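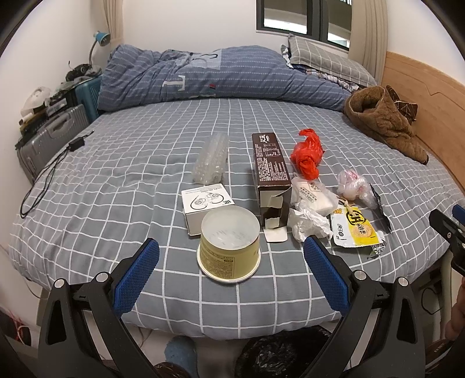 ボックスシーツ

ボックスシーツとは、マットレスの上面と側面を包むように縫製された寝具用の布である。四つの角が立体的に縫われており、すそにゴムが入っているものが多い。英語ではフィッテッドシーツと呼ばれる。日本語では、このほかにマットレスカバー、ベッドシーツなどの呼び方も使われるが、店によって言葉の範囲が少し異なるため、購入のときには注意が必要である。

目次
概要
名称
構造
素材と織り方
寸法
柄と色
使用と手入れ
たたみ方
地域による違い
脚注

概要

シーツは、寝る人の体とマットレスの間に敷かれ、汗や皮脂がマットレスにつくことを防ぐ。マットレスは家庭で洗うことがむずかしいので、洗濯できる布で覆うという習慣は多くの国で見られる。ボックスシーツは、その中でも、マットレスの形に合わせて最初から箱のような形に作られたものを指す。

一枚の平らな布であるフラットシーツと比べると、敷く作業が早く、寝ている間にずれにくい。一方、マットレスの厚みが合わないと使えない場合があり、たたむことも容易でない。宿泊施設では、アイロンをかけて積み重ねる必要があるため、フラットシーツを使うところが今でも多い。家庭ではどちらを使うかは、好みと収納の場所によって決められる。

名称

「ボックス」という語は、仕上がりの形が箱に似ていることから使われている。ふとん用のシーツにもゴムの入ったものがあるが、こちらは「ワンタッチシーツ」「フィットシーツ」と呼ばれることが多く、まちが浅い。ここで「まち」とは、側面にあたる布の高さのことである。

ベッドパッドとボックスシーツが一体になった製品は「パッド一体型ボックスシーツ」などと呼ばれる。中わたが入っているので厚く、洗濯のあとに乾く時間も長くなる。辞書や商品の表示では、これをシーツの一種とする場合と、パッドの一種とする場合の両方がある。

構造

基本の構造は、上面の布、側面のまち、すその始末の部分からなる。もっとも一般的な作り方は、大きな長方形の布の四隅を正方形に切り取り、切り口の二辺を縫い合わせる方法である。この方法では上面と側面の間に縫い目がなく、布を継ぐ手間も少ない。もう一つの方法では、上面と側面を別の布で裁ち、あとから縫い合わせる。角の形がはっきりと出るが、縫い目が長くなる。

すそのゴムの入れ方には、次のような種類がある。

四隅ゴム：角の近くだけにゴムを入れる。材料が少なく、軽い。長い辺の中央が浮きやすい。
全周ゴム：すその全体にゴムを通す。マットレスの裏まで布が回り、ずれにくい。敷くときには少し力がいる。
両端ゴム：頭側と足側の短い辺にだけゴムを入れる。側面の見た目が平らになる。

ゴムは、洗濯と乾燥をくり返すと伸びる力が弱くなる。布がまだ丈夫であっても、ゴムが先にいたむことは珍しくない。すそに小さな通し口を残して、ゴムを取り替えられるようにした製品もある。

伸縮性のあるニット生地を使ったものでは、角を立体的に縫わず、生地の伸びだけでマットレスに沿わせることがある。このような製品は厚みの異なるマットレスにも使いやすいが、柄が入っている場合には、伸びた部分の柄がゆがんで見える。

素材と織り方

素材には、綿、麻、ポリエステル、レーヨン、絹、およびこれらを混ぜたものが使われる。綿は汗をよく吸い、洗濯に強いため、古くから広く使われている。ポリエステルを混ぜると、しわが少なくなり、乾くことも早くなるが、吸湿性は下がる。麻は熱を逃がしやすく、湿度の高い夏に好まれる。

織り方では、平織り、綾織り、サテン織りがよく知られている。平織りはたて糸とよこ糸が一本ずつ交わるもので、さらりとした手ざわりになる。サテン織りは糸の浮く部分が長く、表面になめらかな光沢が出るが、引っかかりにはやや弱い。綾織りは両者の間の性質を持つと説明されることが多い。

冬用の製品には、表面を起毛したフランネルやマイクロファイバーの生地がある。肌にふれたときの冷たさは少ないが、毛玉が出やすいものもあるため、粗い布や面ファスナーのついた衣類とは別に洗うことがすすめられる。

寸法

ボックスシーツの寸法は、幅、長さ、まちの三つで示される。日本ではシングル、セミダブル、ダブル、クイーンなどの名前が使われているが、名前が同じであっても、実際の幅はメーカーによって異なることがある。輸入されたベッドでは、この違いがさらに大きい。そのため、名前だけで選ばず、マットレスを実際に測ることがよいとされる。

まちは、マットレスの厚みに、裏へ折り込む分を加えた高さが必要である。ベッドパッドを重ねて使う場合には、その厚みも加えて考える。まちが足りないと角がすぐに外れ、反対にまちが深すぎると、側面に布がたまってしわになる。

綿の製品では、最初の洗濯で布が縮むことがある。縮む分をあらかじめ見込んで大きく裁つメーカーと、縫う前に布を洗って縮ませるメーカーがあり、新品のときの大きさの感じは両者で違っている。

柄と色

無地の白は、汚れがわかりやすいこと、漂白ができることから、病院や宿泊施設で長く使われてきた。家庭用では、淡い青、灰色、ベージュなどの無地のほか、縞、格子、花柄、水玉などが作られている。

格子や縞のように直線でできた柄は、敷いたときのゆがみが目で見てわかる。布の線がマットレスの辺と平行になるように直せばよいので、敷き方の目安として役に立つという意見がある。しかし、角の部分では上面の線と側面の線がつながらないことが多く、柄を合わせて縫うためには、布を余分に使わなければならない。大きな柄の製品の価格が少し高い理由の一つは、ここにある。

色の作り方には、糸を先に染めてから織る先染めと、織った布に色をつける後染めやプリントがある。先染めの格子柄は、布の裏にも同じ柄が出る。プリントの場合は裏の色が薄いので、裏返せば区別できることが多い。

使用と手入れ

敷くときは、まず一つの角をかけ、次にその対角をかけると、全体の位置が決まりやすい。残った二つの角は、布を軽く引きながらかける。最後にすそをマットレスの下に入れ、上面のしわを中央から外側に向かって手で伸ばす。重いマットレスの場合、持ち上げる高さは手が入る程度でよい。

洗濯の回数について決まった規則はないが、汗の多い季節には回数をふやすことが一般的である。ボックスシーツは、洗濯機や乾燥機の中でほかの衣類を袋のように包み込むことがある。包まれた衣類はすすぎや乾燥が不十分になりやすい。これを避けるには、シーツだけで洗うか、大きめの洗濯ネットに入れる方法がある。

干すときは、長い辺を二つに折ってさおにかけ、ゴムの部分を下に向ける。角に水がたまるので、途中で一度、角を外側に広げるとよい。強い直射日光に長くあてると、ゴムと染料の両方がいたむおそれがある。

たたみ方

ボックスシーツのたたみ方は、家事に関する本でよく取り上げられる項目である。代表的な方法では、布を裏返して両手を隣り合う二つの角に入れ、片方の角をもう片方の角にかぶせる。残りの角も同じように重ねると、四つの角が一か所に集まる。これを平らな場所に置き、ゴムのある曲がった辺を内側に折ると、長方形に近い形になる。そのあとは普通の布と同じようにたたむことができる。

完全に平らにすることはむずかしいため、丸めて同じ組の枕カバーの中に入れておく方法も使われる。この方法は、必要な組をまとめて取り出せる点で便利である。

地域による違い

北米では、ボックスシーツの上にフラットシーツを重ね、その間に入って寝る習慣が広く見られる。ヨーロッパの一部では、上側のシーツを使わず、カバーをかけた掛けぶとんを直接かける家庭が多い。日本では、マットレスの上にベッドパッドを敷き、その上にボックスシーツをかける組み合わせが一般的である。

二人用のベッドに一人用のマットレスを2台並べる場合には、それぞれに別のシーツをかける方法と、全体を大きな一枚で覆う方法がある。前者は洗濯がしやすく、後者は中央のすき間が目立たない。

脚注

本項では、特に断りのないかぎり、家庭用の製品について述べている。医療用および乳児用の製品には別の基準があり、対象に含めていない。

最終更新：2026年4月9日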